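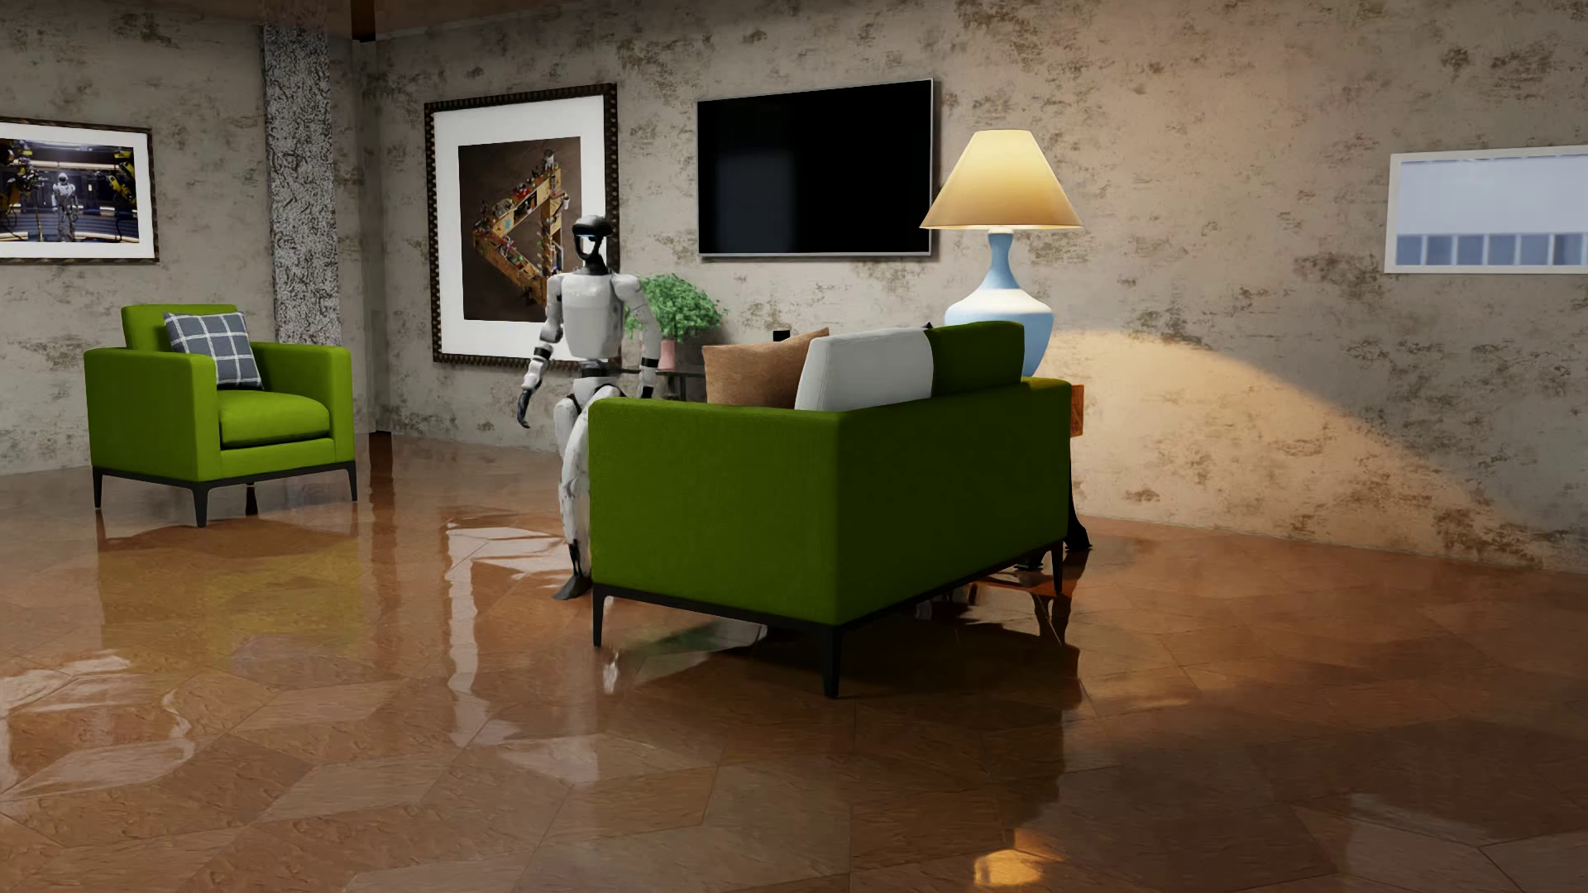
4.2 Placing the robot in the living room scene

Manuals > Gurach Simulator > Section 4: Home scenes > Placing and standing

Contents | Previous | Next | Index

Use this procedure each time you load the robot into the furnished room, and after any change to the furniture layout. It assumes the scene files are installed (section 3) and that the robot model has passed the joint check in 4.1.

The robot starts in the standing pose, beside the end of the green sofa, with both arms hanging down. Most problems with this scene come from starting it too close to the sofa or letting it drop onto the floor from too great a height.

Before you start

- Close any other scene. Two scenes open together will share one physics clock and the second will run slow.
- Set the simulation to Paused.
- Save your own controller settings under a new name. Loading a scene puts the controller back to its defaults.

Steps

1. Open the Scenes menu and choose Ullcombe Living Room. Wait for the progress bar to clear before you move the view.

2. In the object list, select the robot's root body. Do not select the pelvis. The pelvis moves on its own and will leave the legs behind.

3. Type the start position into the Place panel, or drag the robot by its floor marker. Leave a gap of at least 200 mm between the nearest part of the robot and the sofa. Include the hands when you judge this, as they sit wider than the hips in the standing pose.

4. Set the heading. Each press of the Turn key rotates the robot by 90 degrees. For any other angle, type the value.

5. Press Drop to Floor. The soles should touch the floor surface with no visible overlap. If one foot is higher than the other, reset the ankle joints to zero and press Drop to Floor again.

CAUTION: Never press Play while any part of the robot overlaps the furniture. The solver pushes the two apart in a single step, and the joint readings from that run cannot be used.

6. Switch on Show Contacts. You should see contact markers under the feet and none anywhere else. A marker on a hand or forearm means the arm is touching the sofa. Go back to step 3.

7. Set the physics rate to 1000 steps per second. Lower rates will run, but the ankles tend to shake at rest.

8. Press Play with the balance controller on. Let the robot stand for 300 steps before you send any command.

9. Pause, and compare the root position with the value you typed in step 3. A drift of a few millimetres is normal. If it has moved further, see "Robot slides or leans" below.

10. Save the scene as a new start state. The original file is read-only.

Note: The sofa and armchair are fixed by default. To let the robot push them, untick Fixed in the object list and give each one a mass first. Furniture with no mass set will jump when touched.

Note: Reflections on the floor are for display only. They have no effect on contact or friction, and can be turned off under View to speed up a slow machine. If you are recording from the head camera, leave them as they will be in the final run - changing them halfway gives you two sets of pictures that do not match.

Viewing the legs

From a low view on the far side of the sofa, much of the lower body is hidden. Move the view round until both feet are clear, or set the sofa to Outline, before you check foot contact. Outline changes the drawing only and the sofa stays solid.

If something goes wrong

Robot slides or leans: check that the floor friction has not been set to zero by an older scene file. Then repeat the joint check in 4.1.

Robot falls at once: the balance controller is off, or was loaded after Play was pressed. Pause, reset, load the controller, and start again from step 5.

Arm jumps outward on the first step: overlap with the sofa. Increase the gap.

Scene loads without textures: the Plikdale texture pack is missing or in the wrong folder. See 3.5.

Contact Gurach support | Copyright Gurach | Back to top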